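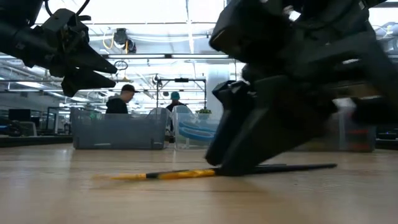 Research > Work and Health > Papers

June, by Rafail Tsoukalas

4.2 Return to the workplace and reported strain

Staff at the Skirbridge and Wastimby offices (n = 300) answered the same survey before and after the return to on-site work. Strain was scored on a scale from 0 to 34. As Figure 2 shows, the median fell by 6 points among respondents living alone. No change was found among those in shared households. Commute time was entered as a control and did not alter the result. The Grurnow office was left out of this comparison; its staff returned in stages, and the second survey reached them at different points.

Figure 2. Median strain score by household type, before and after return.

The design does not separate the effect of the workplace from that of the easing of other limits in the same period. Section 4.3 takes up this point with the Aasen data.

Comments

mwh_34: Were part-time staff counted in the 300?

Lena P.: Table 1 says yes, if contracted for two days or more.

oldferry: The link to the Aasen data is dead for me.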